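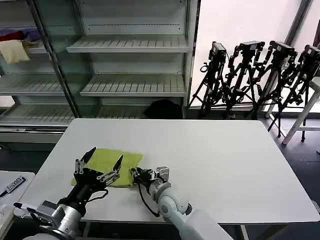
Both arms at the white table with the yellow-green cloth.

Re: [fusville-robotics] Cloth task, grip height

Firouzeh Ranjbar wrote:
> I went through the June runs last night. Of the 13 failures, 7 are the
> left arm closing above the fabric and picking up nothing. The other 6
> are all over the place. Can we lower the grip height before the
> Skukberg round, or does that break the calibration again?

It doesn't break the calibration. The grip height is a separate value in the task file, so you can change it without touching the table plane. I lowered it by 2 mm on both arms. Please pull before you run anything.

I would hold off on speed. The wrist view smears when the arm turns quickly, and the Jadotero script picks its stills from that view. A still from a turn is not much use for labeling, even if the fingers come out sharp.
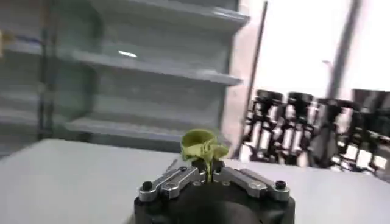 We have 533 clips labeled so far. I'd like every failure marked with which arm it was, because the old sheet only says "missed" and I can't sort on that. Alipour has the new sheet, ask there if you can't open it.

For the other 6, send me the clip numbers and I'll look at them before the meeting. Start time is still 7 p.m.

Abbas Bagheri

--
fusville-robotics mailing list
To leave the list, send a blank message with "unsubscribe" as the subject.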